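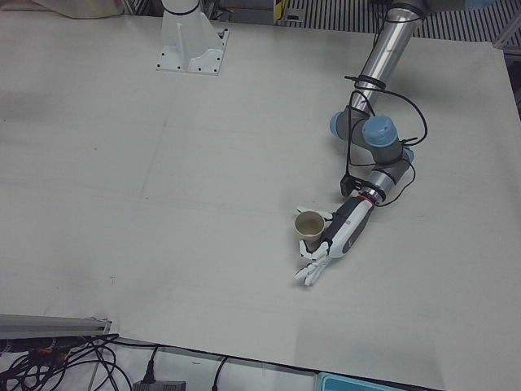
Home Projects Take Part Visit Us Contact

Call for participants: the Rirnico cup table, January sessions

12/15/24
By Jarmo Pelkonen

Do you drink your coffee from a paper cup on the way to work? Do you have opinions about rims? Have you ever picked up a full cup by the lip between two fingertips, because the sides were too hot to touch, and walked it across a room like that while talking to somebody? Then we would very much like to have you at our table in January, and I hope you'll read to the end of this page, which has gotten longer than I planned.

Rirnico is a small project in Nastau that looks at how everyday cups get picked up, held, put down, knocked over, passed along and stood up again. That may sound like a narrow thing to spend a winter on. I thought so too when I joined, and now I can't go into a cafeteria without watching people's hands (my family would like me to stop). A cup is one of the first things we learn to hold and one of the things we hold most often, and still there is very little written down about what people do with one when they aren't thinking about it. We want to write some of it down, and then hand it over to the people who make cups, and to the people who set up serving counters and break rooms and waiting areas, so that they have something to go on besides habit.

For this we need people. All kinds of people, please! Big hands and small hands, quick and careful, left-handed (we're always short of left-handers), people who work in kitchens and people who can't boil an egg. If you have arthritis, a tremor, or a hand that doesn't grip the way it used to, you are especially welcome, and we'll set the pace to suit you.

What you would be doing

You'd come to room 548 in the Sepp building and take a seat at the big work table, or stand at it if you like that better. There's no test and there are no right answers. We'll ask you to handle cups in ordinary ways: take one from the person next to you, set it upright on a mark, move it from one side of the table to the other, pick it up when it's lying down, slide one inside another. Some of the cups are paper and some have wider rims than others. We'll ask you to do most things more than once, and then we'll ask you to do them again while chatting about something else, and that second part is usually when it gets interesting.

The cups on their sides are worth a word, as so many of our visitors ask about them. A standing cup more or less tells you how to hold it. A cup lying down gives you several choices. You can go for the rim and tip it up, you can pinch the base, you can press against the side and roll it toward you, or you can put a finger inside and lift, which half of us were told as children never to do. Most people have a way they always use and are a little surprised to hear it isn't everybody's. We note down which way you go, and whether you change your mind partway.
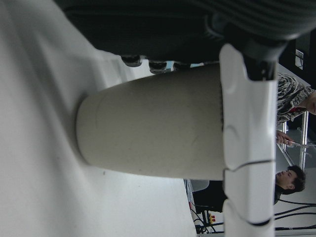
Saranya Kulkarni wrote to us after taking part that she had expected to be bored by the lying-down cups and ended up arguing about them over dinner. I always grab the rim, she told us, and my sister says that's disgusting, and now I notice it every single time I clear a table. She also said the chairs were too low, and she was right, and there are better ones now. She wanted us to warn people that you do start to feel self-conscious in the first few minutes and that it passes if you just keep going.

I'd add to that only that we're used to it. People laugh, people drop things, people apologize to the cup. Paper cups don't break, and we have 3000 of them in the storeroom, a gift from Pusent when they cleared out their old stock, so please don't worry for one second about crushing one. A crushed cup is useful to us. We'll ask you where your thumb was.

How a session goes

A session lasts an hour and a half with a break in the middle. You'll be met at the door by me or by whoever is running the table that day. We'll go through the consent form together, slowly, and you can ask anything you like. Then we'll ask a few questions about you: which hand you write with, whether you've had an injury to either hand, what you usually drink and out of what. You can skip any of these.

The first part is done dry, with empty cups only. We start with single cups standing up, then the lying ones, then nesting and handing over. After that comes the break, with real coffee and tea and a plate of whatever somebody has baked or bought, and you are free to drink it from a mug.

In the second part we put some water in. It's cool water, never hot, and there is never enough of it to ruin anybody's day, but do wear sleeves you can push up. You'll carry a cup from the table to the counter and back, pour from one into another, and set a filled cup down as gently as you can manage while looking at something else. We wipe the table between rounds. You don't have to do the wiping, though I've noticed that lots of people can't stop themselves, and if you are one of them there's a cloth at each end.

Pictures and short recordings are made at the table. The consent form has a separate box for whether yours may be shown on pages like this one, and leaving it blank makes no difference to your place in the study. If you say yes and later change your mind, write to me and we'll stop using them.

What we can offer you

We pay $147 for a complete set of sessions, and a complete set means coming 2 times, with at least a week between visits. If you come once and find it isn't for you, we'll pay for that visit and there will be no hard feelings. Bus fare within Nastau is covered if you bring the ticket. If you're coming from farther out, get in touch first so we can see what we can do.

You'll also get a copy of what we write at the end, in normal language. I can't promise that it will be short (you've seen how I write), but I can promise there will be a summary on the front page.

Who can take part

Anybody over eighteen who can sit or stand at a table for the length of a session, with rests. You don't need to be able to use both hands. You do need to be able to understand spoken or written English well enough to follow simple requests, and if you'd like to bring somebody along to help with that, bring them. There's a seat for them and they get coffee too.

We can't take people who work for a company that makes or sells cups, lids or sleeves. I'm sorry about this one. I know several of you have asked, and you'd probably be wonderful at it.

If you came to the fall sessions you're welcome to sign up again. The nesting part has changed completely and two different cups are now used in the same round, one in each hand for those who can. Holding two different cups at once sounds like nothing at all, and then you find that one hand wants to do what the other is doing. Some people take one around the body and the other down low, some hold both the same way and look a bit stiff. I do it differently every time, so I'm no use as a subject and they've given me the forms to look after. 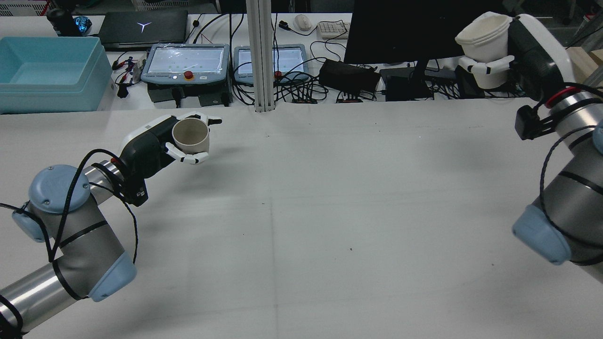 Getting here and getting in

The Sepp building is the brick one behind the library, and the entrance you want is on the parking lot side. The elevator is slow but it does come. Turn left when you get out and keep going until you smell coffee. The whole route is step-free and there's an accessible restroom on the same floor.

Please leave rings and watches at home, or take them off when you arrive and we'll give you a little dish to put them in. Short sleeves or loose ones are best. If you use hand cream, go easy on it that morning. Reading glasses are a good thing to have with you for the forms.

How to sign up

Write to the Rirnico desk through the contact page, or leave a note for us at the front desk of the Sepp building. Tell us your name, the best way to reach you, which hand you prefer, and whether mornings, afternoons or early evenings suit you. If there's anything about your hands, your back, your hearing or your eyesight that we should plan around, put that in too, in as many or as few words as you like.

I read every message myself and will write back with a choice of times. Replies will be slow over the holidays, so please don't think we've forgotten you. If you haven't heard anything by the second week of January, nudge me.

And if you can't take part but know somebody who clears tables for a living, or a grandfather with strong feelings about handles, pass this page along to them. We have plenty of room on the afternoon list and hardly any left-handers yet.

Jarmo Pelkonen
for the Rirnico cup table, Nastau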